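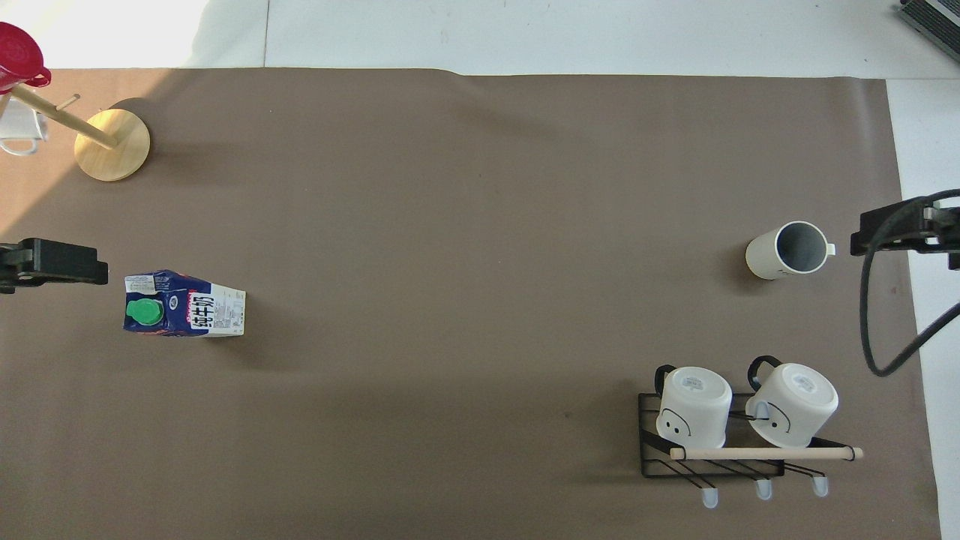

Gelville, October

About Trastosik

Hello, and thank you for wandering over to this page. Most people who land here are either thinking of hiring us or thinking of working for us, and a few are former employees checking whether we still have the old photo of the delivery van up (we don't, sorry, it was taken down when we changed the site, but there's a print of it by the time clock if you ever stop in).

We look after coffee corners and break rooms. If you work in an office, a clinic or a small factory in or near Gelville, there's a fair chance that somebody from Trastosik has already been through your kitchen before you got in, put fresh milk in the fridge, taken away the dirty mugs and hung up the clean ones. We serve 101 kitchens at the moment, from a dentist with one shelf and a kettle up to the big canteen floor at Pronmont, and there are 103 of us doing it, counting the drivers, the wash room, the people who answer the phone and Kuldeep.

Kuldeep is Kuldeep Dubey, who started the company. He had been managing an office himself and was tired of the argument over whose turn it was to do the dishes. His idea was that the argument could be bought off for a modest monthly fee, and he talked the office downstairs into sharing the cost, and then the office across the street. For the first couple of years he did the early round in his own car with the mugs wrapped in dish towels on the back seat. He still does a round now and then when we're short, and customers who have been with us a long time tend to keep him talking, so please forgive us if your milk is a little late on those days!

Where we work

Our home is the old Ertürk building, which many people in town remember as a furniture showroom. We took the ground floor first and later the upstairs as well. The wash room is in the back, next to the loading door, and the vans leave from there starting at 5 a.m. Upstairs are the office, a lunch room with a proper stove, and a workroom with white tables and good light that we used to use for sorting and checking new stock. That workroom is where our robot arms are now, and we get asked about them a lot, so we'd like to take our time over that part.

How we came to have robots

It started in the wash room. Washing mugs is quick, the machines have done it for years, and it's everything after the washing that wears people out. Somebody has to pick up each mug, look inside it, turn it the right way, hang it on its rack or its tree, and then do the same thing again until the end of the shift. We use a lot of different racks because our customers have a lot of different kitchens, and no two mugs seem to have the same handle. It's light work for ten minutes and heavy work for six hours. We had people with sore thumbs and sore wrists, good people, and a couple of them left us over it, which we were sorry about then and still are.

Meenakshi Saxena, who was running the wash room at the time, kept a notebook of who had asked to be moved off the racks and how often. When she brought it to the office it was hard to argue with. We tried shorter turns on the racks, and padded gloves, and a different table height. The table height helped the most and we kept it. But the work itself was still the same, and when the chance came to set up a pair of arms and find out what they could take off our hands, Meenakshi asked for the job of running it. She now spends her mornings in the workroom and her afternoons with the crew, and she'd like it known that she still takes a turn on the racks.

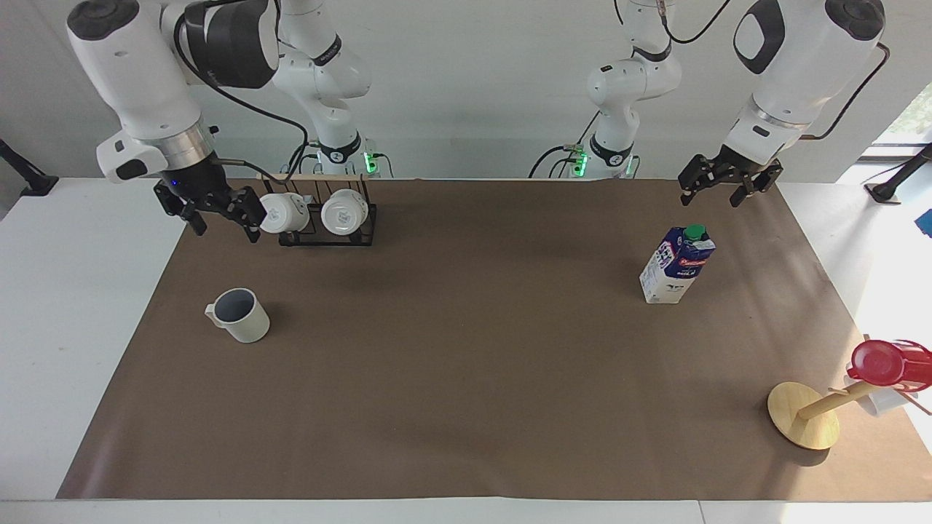

Practice for the arms is set up to resemble a customer's kitchen counter, as far as a table upstairs can, and it's our own wash room people who decide what goes on it. They know which things give trouble. A slanted wooden mug tree asks for a very different reach from a low wire rack with a wooden bar along the top, so both of them are out on the brown paper, with a milk carton and a measuring pitcher sharing the space, much as they would on a real counter where nobody has tidied up for you. There are two arms, each with a two-finger gripper, and much of what we've learned has been about which arm ought to go for what. A person passes a cup from one hand to the other without giving it a thought. Our crew had to think about it very hard, and they found they disagreed! There was a whole lunch spent on whether you take a mug by the handle or by the body when you hang it, with people getting up to demonstrate.

What has changed for the people here

We promised ourselves that this page would be plain about it, so we'll try. Before anything was plugged in, Kuldeep stood up in the lunch room and said that no one would lose their job or their hours over the arms. He put it in writing too, and a copy went home with everybody. That has held. The crew is the same size it was, and the people on it are mostly the same people.

What they do with the day is different. Turns on the racks are shorter, and everybody who works in the wash room has been offered training upstairs, during paid hours, on setting up the table, guiding the arms and stopping them safely. Plenty said yes. Some said no thank you, and they were left in peace, and one or two of those changed their minds later on after hearing the others talk about it over lunch. If you've spent years handling cups you have a great deal to teach, and it's been a pleasure to see people who never thought of themselves as experts being asked their opinion and having it written down. There is now a pay step for workroom training. It was the crew who asked for it, and they were right to ask.

It hasn't all been smooth. The arms are slower than we are, by a long way, and anyone who comes in expecting to be amazed at the speed will have a dull visit. Some of the crew found the workroom lonely after the wash room, where the radio is on and everybody talks over it, so we stopped sending people up on their own and now they always go in twos. The schedule was a mess for a while. A few of our older hands worried that the younger ones would never learn to do racks properly, and we took that seriously enough that every new person still starts in the wash room and stays there for their first season, learning by hand.

We've also been asked whether a robot will be turning up in your kitchen. No, we have no plans for that. The person who comes in with the milk is going to go on being a person, and will go on knowing that your accounting department likes the big mugs and that the fridge door needs a shove. A good half of our business, we think, rests on that. What we would like is for that person to have hands that don't hurt, and a few extra minutes to say good morning.

What we believe about mugs

You may laugh, but we do have views. We believe a workplace should have real mugs, ones you can wash, and that there should be a few more of them than there are people. We don't mind if they match. Bring your own in and we'll wash it along with the rest and it will come back to you; our shelf of personal mugs holds about 565 of them, each with a tag, and we know a surprising number by sight. If yours has a chip we'll send it back with a note and let you decide. People get attached, and we've learned not to throw anything out without asking.

Milk we buy fresh and bring in on the round. Coffee we leave up to you, though Kuldeep will happily give you his opinion if you ask, and possibly if you don't.

Working with us

We hire when we need to, usually a few people at a time, and we'd rather meet you than read about you. You don't need experience and you certainly don't need to know anything about robots. You do need to be able to get up early, or to live with someone who can get you up. New people are paired with somebody who has been here a while, and at the end of the first month you sit down with Meenakshi or one of the shift leads and tell us what we could be doing better. Several things in the building are where they are on account of those talks, including the coat hooks and the second sink.

Come and see us

Visitors are welcome, and that goes for customers, neighbors, school groups and anyone who used to buy armchairs in the Ertürk building and wants another look at the staircase. Afternoons are best, after 2 p.m., when the vans are back and there's time to show you around. Come in by the side entrance, as the front door sticks in damp weather, and ring the bell twice so we can hear it over the machines. There's always coffee on, and you'll be given a proper mug to drink it from.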